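Do Gears Give You Free Power? (Be Suspicious!)

Somebody may have told you that gears make things stronger. You might have seen a video of a wheel that spins forever, with a title like FREE ENERGY, THEY DON'T WANT YOU TO KNOW. I have watched a lot of those videos. I don't believe any of them, and by the end of this page I hope you'll be hard to fool too.

Let's start with what a gear is. It is a wheel with teeth. When the teeth of one gear fit between the teeth of another, turning the first one makes the second one turn, in the opposite direction. That part is true and you can check it with a pair of toy gears.

Now the part people get wrong. Say a small gear turns a gear with twice as many teeth. The big gear pushes with twice the turning force. Wow! Something for nothing?

Nope. Look at how fast it goes. The small gear has to go around 2 times before the big one goes around once. You got more push and you paid for it with speed. Swap them and you get more speed, and pay with push. Every set of gears makes this trade, whatever the box says. 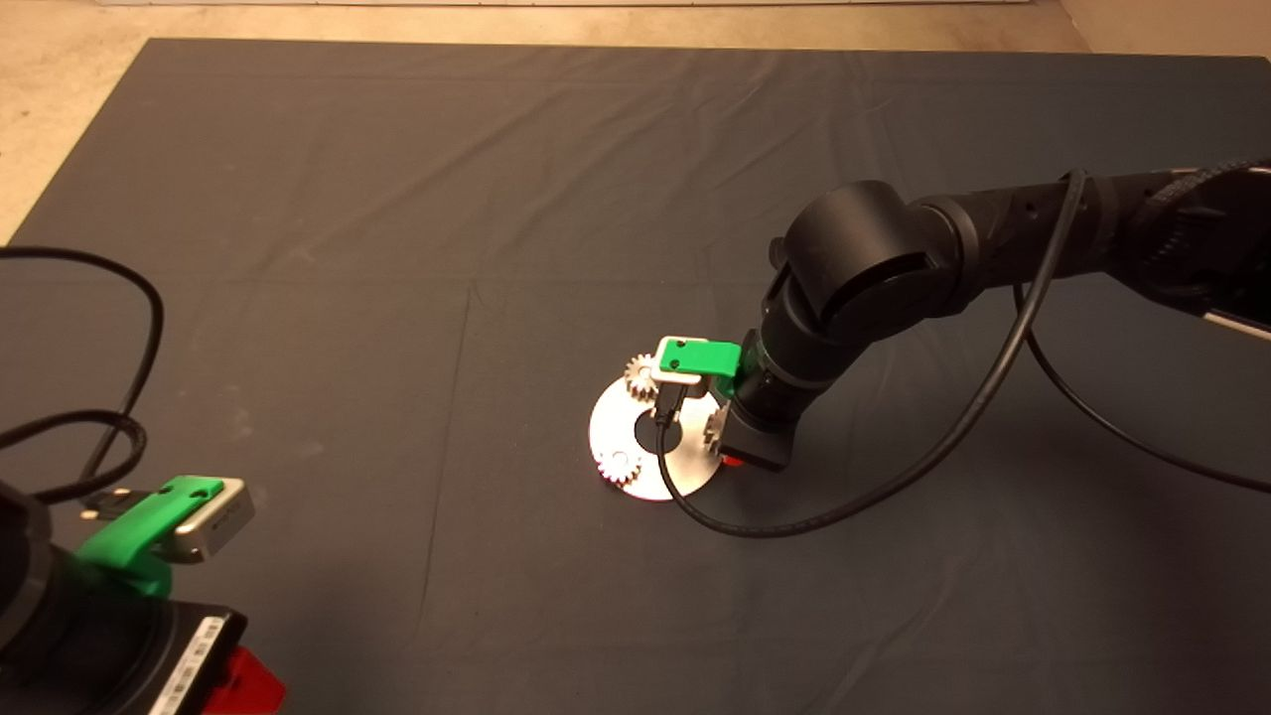

Gears can be small.

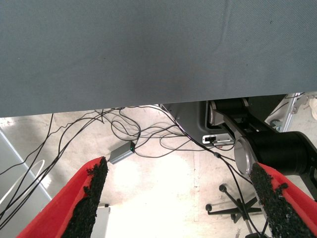
You can feel the trade on a bike. In a low gear, going uphill is easier, but your feet go around and around and you hardly get anywhere. In a high gear each push takes you a long way, and your legs complain.

So what about the wheel that spins forever? Real gears rub against each other. Rubbing makes a bit of heat, and that heat is energy leaving the machine. Oil helps, but it can't stop all the rubbing. A wheel with no motor, no battery and no one pushing it has to slow down.

A reader named Larysa Nechyporuk wrote to ask about a toy called the Skerkora, which was supposed to spin for 376 days on one push. I asked the seller three things. Did anyone watch it the whole time? Could I look inside? Can I see one that has been running since June? I got no answer to any of them, so I'm not buying one.

Those are good questions to borrow. Here are a couple more. Does the video ever stop and start again? Is the person in it also selling something?

Try it yourself: turn a bike upside down, ask a grown-up to help, and spin the back wheel. Keep your fingers away from the chain. Time how long the wheel takes to stop. Then do it again and see if you get the same number. If you don't, try to work out what changed before you believe either one.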